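Nirkura Self Storage: FAQ

When can I get in?
6am to 9pm, every day. Gate code comes by text.
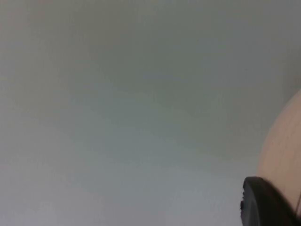
Smallest unit is 9 sq ft, biggest 191. Lollmont site has both, Nygård only small ones.

How much notice to leave?
30 days. In writting please.
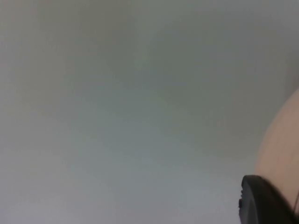

According to Irnine, email counts as writing and they got a reply by Wednesday.

Deposit?
£40, back once unit is swept. 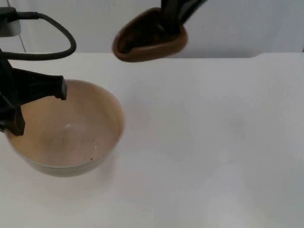

No food, no paint, no gas bottles. Own padlock.

Comments
irnine: is the lift fixed yet?
box_9: yes, slow tho

Related
Van hire
Packing tips

Contact | © Nirkura | Back to top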